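Notebook > Dye room > August

Madder again, second bath. I went in at 700 g of root for the Pulholm wool and let it sit overnight, and wow, the brick red is back! Kaja Kļaviņa thinks it's the chalk. I think it's me finally keeping my hands off the heat dial (I kept it low all morning, promise).

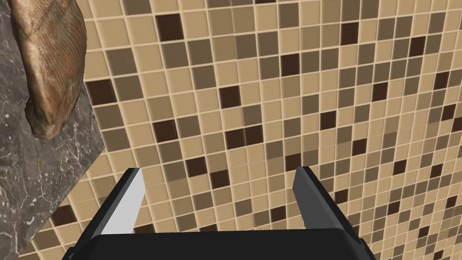
Anyway, the skeins. Two from the Brudwood lot came out streaky near the ties, so tie looser next time, figure eights, cotton string. The 1905 recipe card says alum first and then "a good rest," whatever that means. I'm calling it two days. Kaja, please don't toss the exhaust bath, I want to try 300 g of the Julance silk in it for a peach.

Recent entries
Weld, first try
Rowlands indigo vat notes
Alum restock

We use cookies to remember your settings. OK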